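Chapter 4
Showing the Robot What You Want

What you'll get from this chapter
Two ways to show a robot arm a task: by hand, and by remote control
How to plan a session so the recordings are worth keeping
What a recording has in it, and what it leaves out
Spotting a bad demonstration before it gets into your training set

Before you start: Chapter 2 (joints and tool frames) and the section of Chapter 3 on grippers. If you skipped the stop button drill at the end of Chapter 3, go back. Do it now. It takes less than a class period and you'll need it by Exercise 4.2.

4.1 The job at Brercombe

A sorting shop in Brercombe takes in mixed household stuff. Toys, brushes, kitchen odds and ends, packaging. It all arrives in bins and has to come out one piece at a time. For years people did it. Then the shop bought an arm and Darmawan Manurung got the job of making it work.

First try was code. He wrote a rule for every kind of object - grab here, this wide, this much force, lift straight up. It worked on boxes. It worked on balls if they weren't against a wall. It fell over on nearly everything else. A hairbrush lying flat has one good place to grab it, and that place moves when the brush is tipped against something. So, another rule. Then a rule for when the first two disagreed. By spring he had 68 rules and the arm was still leaving things in the corners.

Second try. He stopped writing rules and started showing. He drove the arm himself with a hand controller, picked things out, and recorded all of it. After 400 recorded picks he trained a first policy. Poor at corners, decent in the open. After 800 it was better than the rules on everything but boxes.

Keep the boxes in mind. Demonstration isn't magic and for some jobs a plain program is still the right tool. If the part always shows up in the same place, facing the same way, write the program and go home.

4.2 Two ways to show

By hand. You take hold of the arm and move it. The usual name is kinesthetic teaching, though on the shop floor people say lead-through, or just dragging it. The arm has to be in a mode where it holds up its own weight but lets you push it. Joint positions get logged while you push.

What's good about it: you feel contact. If the gripper touches the bin wall, your hands know. New people pick it up fast. And you can't ask for a pose the arm can't reach, since you're moving the real thing.

What's bad: you're in the way. Your body blocks the cameras, your arms get tired, and big arms are heavy to lead even with the weight canceled out. Fine finger work is hard too. One hand on the wrist, one on the gripper button, and no hand left over. Some arms should never be led by hand in the first place. Check the manual for your model and your site's safety rules, in that order.

By remote control. Teleoperation, or teleop. You stand or sit back from the arm and move something else - a joystick, a tracked hand controller, a small copy of the arm - and the big arm follows. The log gets your commands and also what the arm did with them. Those are two different things and later on you'll want both.

What's good: nobody is in the camera view. You can keep going longer. The recording has the same kind of pictures the robot will have when it works alone, and that matters a lot in Chapter 6.

What's bad: you lose touch. Most setups send no force back, so you judge contact by eye, and depth is tricky by eye. There's also delay. Even a small lag makes people overshoot, stop, correct, overshoot the other way. All that wobble goes in the log and the policy will happily learn it.

Table 4.1 Quick comparison

Method: by hand
Feel of contact: direct
Camera view: often blocked by the teacher
Learning time for new staff: short
Best for: paths, wiping, pushing, inserting

Method: remote control
Feel of contact: little or none on most setups
Camera view: clear
Learning time for new staff: longer
Best for: picking, sorting, long sessions

4.3 Words to know

Demonstration. One full try at the task, from start pose to finish.
Episode. Same thing once it's on disk, with start and end marked.
Operator. The person doing the showing. Some books say teacher.
Observation. What the robot senses at one step: camera views, joint angles, gripper opening.
Action. What the robot was told to do at that step.
Policy. The learned thing that goes from observation to action.
Reset. Putting the workspace back for the next episode. Takes more time than you think, plan for it.

4.4 Planning a session

Juwita Latuheru runs the training bench at Boseta and has taught a lot of first-time operators. Her planning sheet fits on one side of paper. We've cut it down a bit further.

Write the task in one sentence. "Pick one object out of the bin and hold it above the rim." If you need the word "then" more than once, split the task.

Decide what counts as success before anyone touches the arm. Does a pick count if the object slips a little? If it comes out by the wrong end? Write it down.

Pick the objects. Mix them: hard and soft, shiny and dull, long and round. Clear plastic is a pain for most depth cameras, so put some in on purpose.

Move things between episodes. Same brush in the same spot every time gives you a robot that can reach one spot. Put objects against walls and in corners, and let some of them touch. The easy middle of the bin will fill itself in.

Fix the bin down. Clamp it. A bin that slides a little each time the gripper bumps it will spoil your calibration and you won't notice untill the next day.

Look at the cables. Run the arm slowly through the whole reach with the bin in place and watch every loop around the wrist. Too tight and it pulls at the far corners. Too loose and it drags over the objects, or hangs in front of a camera.

Change operators. 3 is plenty for a class project. People grab differently, and a bit of that is healthy. A lot of it confuses the policy, so agree on the basics first: approach from above, close, pause, lift.

4.5 Good demonstrations and bad ones

A good one is smooth, doesn't rush, and does the same sort of thing in the same sort of situation. It doesn't need to be pretty. Small corrections are fine and even useful - they show the robot how to get back when it's a little off.

Bad ones come in a few flavors. The long pause is the classic. Operator stops to think, arm sits still, log keeps running. Policy learns that sitting still above a brush is part of the job. Trim the pauses, or think before you hit record.

Another is the hidden cue. The operator looks at something the robot can't see. Say you're standing beside the bench and can see under the gripper, but the robot's camera can't because the wrist is in the way. You do a perfect pick. The robot has no idea how you knew. The Liew lab fixed this the blunt way: operators work from the camera feed only, with a screen set between them and the bin. Their pick rate while recording dropped. The trained policy got better.

Then failures. Don't delete them. Mark them failed and put them in a separate folder. You'll train without them at first, but in Chapter 7 we use them to teach the robot to tell when a grasp has gone wrong.

4.6 Safety, short version

Full rules are in Appendix B. The ones people forget:

Stop button within reach of the operator AND of the second person. Always a second person.
Low speed limit while recording. You can play back faster later.
Hands out of the bin during resets until the arm is parked and the drives are off. Not paused. Off.
Tie back hair, lanyards, hoodie strings.
If the arm does something you didn't ask for, stop, write down the time, and don't re-start until you know why.

4.7 Exercises

Exercise 4.1. Choose a task from your own kitchen. Write it in one sentence, with a rule for success that a stranger could apply.

Exercise 4.2. With your lab partner, record a short set of picks by hand and another by remote control, same objects. Play both back. Where does the arm slow down in each one?

Exercise 4.3. Read the Bikley log in the download pack. Two operators did the same task. Find the place where they start to differ, and say wether you'd keep both.

Exercise 4.4. Sketch your bench from the side. Draw the camera's line of sight with the arm at the lowest point of a pick. What's hidden?

The next section looks at bin picking by remote control in more detail, starting with how the gripper comes in over an object.

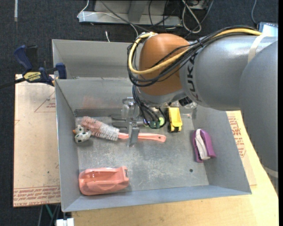

Why keep the operator's commands as well as the arm's real motion?
Because the two don't match exactly. The arm lags, hits limits, and gets pushed back when it touches something. The commands show what the operator was trying to do and the motion shows what came of it. With both in the log you can measure the delay and choose later which one to train on.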